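Making a Workroom Out of a Big Plain Room

I've had a bunch of emails asking how we set up the shared workroom in Stesstead, so I'm finally typing up my notes. Grab a coffee, I ramble!

First thing, the ceiling. If you've got ribbed metal overhead like we do, you already know how every hammer tap bounces around in there. Paint it white if it isn't already. I did the one in my old garage in Cirnevville and I couldn't believe how much farther the light went. Use a long-nap roller and go with the ribs, never across them, or you'll be dabbing at missed grooves with a brush for the rest of the weekend (ask me how my neck felt on Monday). Two thin coats beat one thick one, and wear goggles because it WILL drip.

Now lights. I know people love a warm bulb, and I do too in the living room, but for fixing things I want bright and white. Flat fluorescent panels are great over a work area. Stand where you're going to work, hold your hand out over the spot, and look at the shadow. If it's one hard dark shape you need a second light off to the side. If it's a soft smudge you're fine. Wipe the covers down twice a year with a barely damp cloth, with the power off and the panel cooled down. You'd be amazed at the dust up there.

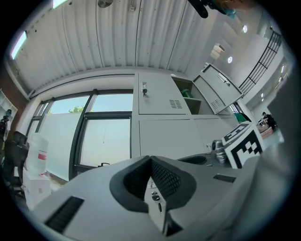
White metal ceiling, bright panels and a bit of red brick.

About brick walls, since I get asked all the time. Please don't rush to drill into them! I like to put freestanding shelves against brick and leave the wall alone. It saves the mortar and you can move everything when you change your mind, which in my case is constantly. If you rent, it also saves a very awkward conversation. Just make sure a tall unit is steady, put the heavy stuff on the bottom, and if there are kids around, get it properly anchored by somebody who knows old walls. My sister's building in Begay went up in 1882 and the mortar there comes out like brown sugar.

To clean brick, vacuum it with the soft brush attachment from the top down. That's really it. For a greasy spot I use a little dish soap in warm water, scrub with a nylon brush and blot with a clean rag. No wire brushes, they scratch the face and leave little bits behind that can rust.

Open shelves next. I love a white open shelf because I can see what I own, but it turns into a dumping ground fast. My rule is that small loose things go in boxes and only big things get to sit out on their own. Label the front of the box AND the lid, because lids wander. I have 13 boxes on mine and I still lost the picture hooks last December - they were in the tape box, of course. Leave one shelf empty for whatever you're halfway through. That one habit has saved me more time than any fancy organizer.

And the chair! A black office chair with a mesh back is a good pick for a workroom since sawdust doesn't settle into it the way it does with thick fabric. A few things I do with mine:

Flip it over every couple of months and pull the hair and thread off the wheels. Small scissors or a seam ripper works best.

Vacuum the mesh from the back side first, then the front, so you're not pushing crumbs in deeper.

Tighten the bolts under the seat while you've got it upside down. Half the squeaks go away right there.

If the chair sinks while you're sitting on it, the gas cylinder is probably worn out. You can buy a replacement, and I paid 21 dollars for mine at a little hardware place in Lollell. Check the size before you order, I got it wrong the first time.

Last one, windows. Try to keep your tallest furniture off to the side of the window instead of in front of it. Sounds obvious, but I had a bookcase blocking half of mine for years and wondered why I always had the lamp on. Wash the glass on a cloudy day so it doesn't dry in streaks, and do the inside strokes up and down and the outside ones side to side. Then when you spot a streak you know which side it's on.

Somebody also asked about getting old paint drips off a concrete floor. I'm still testing two different scrapers on that, so give me a few weeks and I'll post what I find.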